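The Second Life of the Beige-Hearted Box

There is a particular kind of computer that no one has ever bought for themselves. It arrives under a desk, hums through a decade of spreadsheets, and leaves on a cart. I had one at my first job and I'm fairly sure I kicked it every day for three years without once wondering what was inside.

What's inside, it happens, is pretty good. I spent a Wednesday with the refurbishing shop at Wornero, which takes in old office towers and sends them back out to people who need a machine for homework and tax forms. The shop opens at eight. By five past, the first tower had its side off and I had been told to keep my coffee on the windowsill.
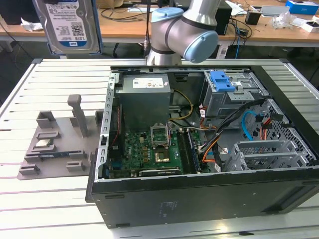

Side panel off, socket open, processor and memory waiting on the gray plate at left.

You lay the tower down first. Standing up, a computer is a piece of furniture; on its side, it's a drawer full of other people's decisions. Someone, long ago, decided that whatever you might want to pull or press should be bright blue, and I'd like to shake that person's hand. The drive latch is blue. I found it without help, and was prouder of this than a grown adult should be.

The processor is the part that makes visitors hold their breath. It's a flat silver square you could lose in a coat pocket, and it sits under a metal bracket with a lever, like a very small waffle in a very expensive iron. The house rule is that a chip never touches the bare table. It goes in its recess on the plate, with the memory stick in the slot below. I have kitchen drawers with less discipline. I have, in fact, no drawers with more.

Then there are the cables, which obey nothing. Yellow, orange, black, a blue one with a curl in it like a pig's tail. Every cable in an office tower is either two inches too long or two inches too short, and the long ones lie across exactly the thing you came for.
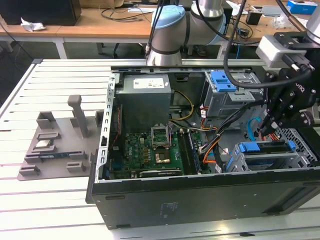
VUSTIRANO QUARTERLY | Issue 50 | p. 277

The shop's handwritten guide, taped inside a cabinet door, devotes a whole page to cables and one line to the motherboard. The line says "Be nice to it." The page on cables I can't reprint in a family magazine, but its gist is that you move them aside before you reach for anything, and you never pull on a wire when there's a plug to pull on instead.

Hard drives get their own ceremony. Each one rides in a plastic caddy, and once it's out it has to be wiped before the tower goes anywhere. I asked what people leave on them. Recipes, mostly, I was told, and minutes of meetings. That seemed to me the whole history of office work. 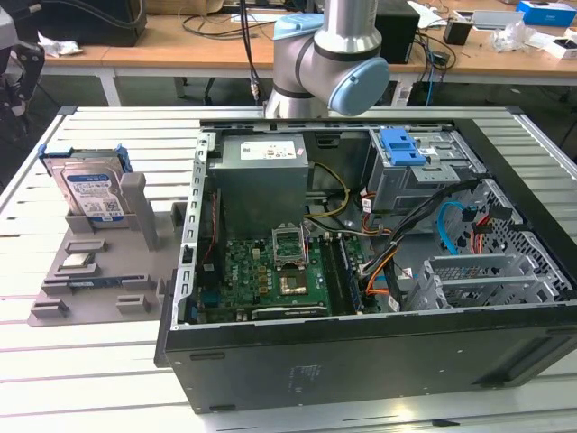
By midafternoon I'd been trusted with a memory stick. It goes in one way around, and I tried the other way first, with confidence. The click when it finally seats is one of the great cheap pleasures, up there with a good stapler.

I went home and looked at my own computer, a sealed slab with no latches of any color. It cost far more than anything on that table, and if it breaks I'm supposed to buy another.

COMMENTS (3)

statow_dad: We had a whole row of these at the plant. The blue latches outlived the company.

Marginal Gains: "Be nice to it" is better advice than anything in the manual that came with mine.

quietfan: Would have liked more on the power supply. It's the first thing I'd check on a machine that age.

Contact the editors | © Vustirano Quarterly | Back to top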